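Ticket 830: sim success rate fell off a cliff after the Culance update (bottle-to-tray task)
Project: Wurnen bimanual sim
Status: reopened, then closed May 30, 2024
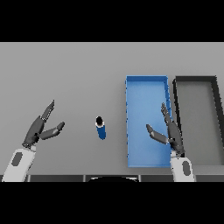

OK so I'm reopening my own ticket, sorry. I closed it last week thinking the retrained policy had fixed things and it very much had not. I'm dumping everything in here in order so whoever picks up the next Culance upgrade doesn't have to dig through my chat messages.

Quick recap. The task is bottle into blue tray, two arms, multi-fingered hand model on each side, and the policy is the small Posard checkpoint trained on sim demos only. On the old Culance build it got 67 successes out of 100 eval episodes. On the new build, same weights, same seeds, I got 13. Thirteen! I ran it twice because I figured I'd pointed it at the wrong folder (I do that a lot).

First thing I tried: rendering. The new build changed the default lighting, and the policy is image-based, so that was my big suspect. I dumped the first image of every episode from both builds and diffed them. The table came out a tiny bit lighter near the far edge, and that was it. I forced the old light settings anyway and reran. 13 again. So much for my big suspect.

Second thing: the black bars at the top and bottom of the camera image. The loader pads to square, and I had a nagging memory of somebody changing the padding on the Ngata branch. Checked it, the bars are the same height in training and eval. I even trained a quick version with cropping instead of padding just to be sure, and it was bad in exactly the same way. Fine, moving on.

Third thing, and this is where I went wrong the first time. I retrained on the new build with the old demos replayed through it, got a nice looking loss curve, ran a handful of episodes by eye, saw the bottle land in the tray a few times in a row and closed the ticket. Please don't do what I did. The full eval came back at 11. So the retrained one was worse than the broken one, and I'd told everybody it was fixed. Whoops.

After that I finally did the boring thing and watched the failures one at a time at quarter speed. Nearly all of them looked alike! The left hand comes in, lines up nicely over the bottle, starts closing, and the thumb gets there late. The fingers push the bottle over before there's anything on the other side to push against. The approach was fine, and the right arm was fine too (it mostly just has to stay out of the way on this task).

So I logged commanded versus measured joint positions for the left hand, and there it was. The new build reads the thumb damping from the hand file, where the old one quietly ignored it and used a global default. Our hand file has a damping value for the thumb that's way too high. It had been sitting there doing nothing since July, when we first imported the hand. The replayed demos had the same problem, by the way – the thumb lagged in the replay too, so my retraining was feeding the policy a pile of tipped bottles labeled as good demos. That explains the 11.

The fix was one line. I set the thumb damping to match the other fingers in the hand file, both left and right, and reran the ORIGINAL checkpoint with no retraining. Back to 67, same seeds. I did a second full run before touching the ticket status this time, and it matched.

Stuff I changed while I was in there:
- Replay script now throws out any demo where the bottle isn't in the tray at the end
- Eval saves a joint tracking plot for each hand with every run
- Eval prints the Culance build at the top of the log

Still open, and I'll file it separately: we should rerun the ablations in the draft that were done on the new build. The camera resolution one for sure, and probably the one comparing chunk lengths. I wouldn't trust either table right now – they were all run with the sticky thumb, and whatever ranking we got might just be telling us which setting puts up with a slow thumb best. I've marked both in red in the draft.

If you have a local copy of the hand file, pull before you run anything. Closing for real.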